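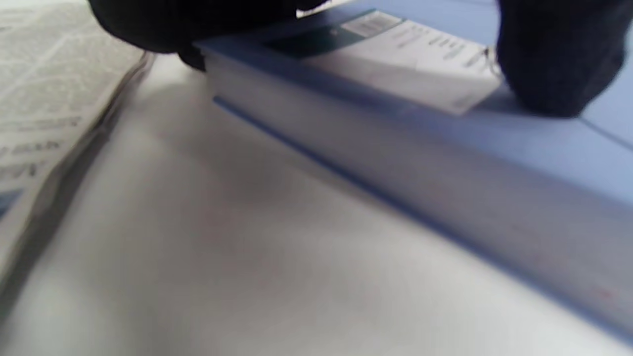 Huiling Tan asked that this section say plainly which grasps enter the training set, as in May two people of her group sorted them differently.

4.3 Recording thin, flat objects (books, folders)

1. Start the Nundine recorder and choose the task "flat".
2. Open the fingers fully before you come near the object.
3. Close slowly on the book. Keep the pressure for 2 seconds – do not lift during this time.
4. Lift, place, and open the fingers.
5. Mark the take as "clean" or "slip". A take with a second attempt is also "slip".

Note: Tags and loose cards stay on the object. In our comparison, the policy trained on 3162 takes with tags left on was better with new books than the policy trained without them. The smaller set of 800 takes did not show this difference.

Caution: Do not press the pads against the table. The foam becomes flat, and the later takes cannot be compared with the earlier ones.

For changing the pads, see 4.5.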